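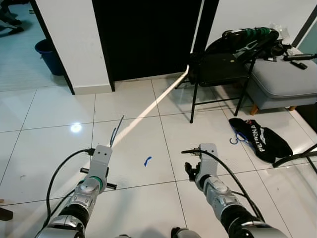 Dear Kauko,

Thank you for your patience while I got this written. I know you asked for something short for the Lindqvist file, and I did start out short, but there has been a good deal going on at Stilville since I last wrote in January and I would sooner you had too much than too little. The report covers the work up to 31 March 2021. The money is summed up near the end, if you want to skip to it.

## The floor

The tiling is finished, and I am so pleased with it. You will remember the old floor (you very kindly said it had "character") and the way it dipped towards the back wall so that anything round ended up there sooner or later. Tanus took it all up in the first days of January and found that the screed underneath had crumbled along that side, so they had to dig it out and lay it again before a single tile could go down. They were very decent about it and told us the extra cost before they started, but it did put us 13 days behind.

We went for the large white squares in the end, with a thin grey grout line. I had been leaning towards something darker because I worried about dirt. What changed my mind was standing in there late in the afternoon with one white sample tile and one dark one, and seeing how much lighter that whole corner felt with the white. It is a shiny finish and it throws the ceiling lights back at you quite brightly, which takes a little getting used to when you first come in. It also shows the marks. There are some faint scuffs on it already, and I expect there will be plenty more once the room is in full use. I have tried a soft mop with warm water and a drop of washing-up liquid on the ones near the sink side, and most of those came off. A couple were stubborn and I have left them alone until I can ask Tanus what is safe to use on the glaze.

You asked in your last email whether it would be slippery. I asked the same thing. With dry shoes it feels fine to me. We have not had enough rainy-day traffic to tell you about wet ones, so I have put two good mats by the street entrance on the shopping list and will let you know how we get on.

## Walls, skirting and the door

The walls have had their coats of white and the white skirting is on. It has made everything look a great deal more finished than it is. The fitter came back a second time to do the length beside the doorway, where the old wall bulged and the first piece stood away from it enough to lose a pencil behind. He packed it, filled it and painted it, and I now have to hunt for the join.

The tall black doorway has been the talking point. Some people love it and some people think we have forgotten to paint it! I wanted one thing in the room that the eye could find straight away, and for anyone whose sight is poor a black door in a white wall is much easier to make for than a white one. Mrs Bell from the flat upstairs told me so herself on her first visit, and that settled it for me. It will scratch, I am sure, and I have kept the leftover paint in a labelled tin on the top shelf.

## Clearing and putting away

I promised you I would be truthful about this part, so I will tell you that it is behind. The room does its job, but things still end up on the floor. As I write there is a long pale flexible tube lying right across the tiles to the doorway, with its end propped up against the bottom of the frame, and a little curved piece of blue plastic that I have not yet matched to anything. I keep a jar for small parts like that. It is a big jar.

The trouble is mostly that the storage came late. Premenico had our shelving order down for the wrong address and it went on quite a journey before it reached us. It is here now, still boxed, and it goes up on the long wall as soon as the brackets that were missing from the delivery turn up. They have promised those and I have chased them twice. Once the shelves are in, the plan is simple enough:

- long things (tubes, poles, broom handles) go upright in the tall rack beside the shelves, and nothing long is left across the doorway
- cables are coiled and hung on hooks, with a tag on each
- small loose parts go in the jar first, and the jar is sorted at the end of the month
- the floor is swept last thing, by whoever locks up

I had written a much longer list than that and my sister, who is a school cook and knows about shared rooms, read it and crossed most of it out. I think she was right. We will start with the four and see what is still annoying us by the summer.

## What has been harder than we thought

Mainly the drying times. I had allowed for the screed in my head as though it were a cake, and of course it needed far longer, with the heaters on and the windows open a crack, in the coldest part of the winter. Visits had to be kept to one or two people at a time as well, so jobs that would have been done in a morning with everybody pitching in were spread over a week. I do not think we could have done a great deal about either, but in another year I would not plan a floor for January.

The other thing is the lighting. It was set out for the old dark floor, and against the new one it is a bit fierce in one spot, where the light bounces straight up at you. The electrician thinks a frosted cover would soften it. He has quoted £95 for supplying and fitting, and I would like to take that out of contingency if you are happy for me to do so.

## Money

We are within the grant. The extra screed work used up to 15 per cent of the contingency line, and Tanus's final invoice matched the figure they had given us. The shelving has been paid for, less the brackets, which I have held back until they arrive. I will send the full sheet with the receipts separately, as the scans are large and I do not want to block up your inbox again.

There is one small request beyond the light cover. We saved a little on paint, having bought it all in one go, and I would like to move that saving across to the mats and a decent mop and bucket. It does not change the total. A line by email saying yes or no would be plenty.

## Next

The shelves first, then the hooks and the rack, and then a really thorough clean of the floor right into the corners, with the grout done properly by hand. After that I want to get the door seen to at the bottom, where I think it could do with a kick plate before it gets its first proper knock. I have asked for a price and not had one yet.

Do please come and see it for yourself when you are able to travel. The bus stops nearly outside now that they have moved the roadworks, and I will make sure there is coffee and something to go with it. If you give me a few days' notice I may even have found out where the blue bit belongs.

With warm wishes, and thanks again to everyone at Lindqvist,

Kanokwan Panyasiri
Stilville

P.S. Your question about the spare tiles: yes, Tanus left us a box, and it is under the stairs with the grout colour written on the lid.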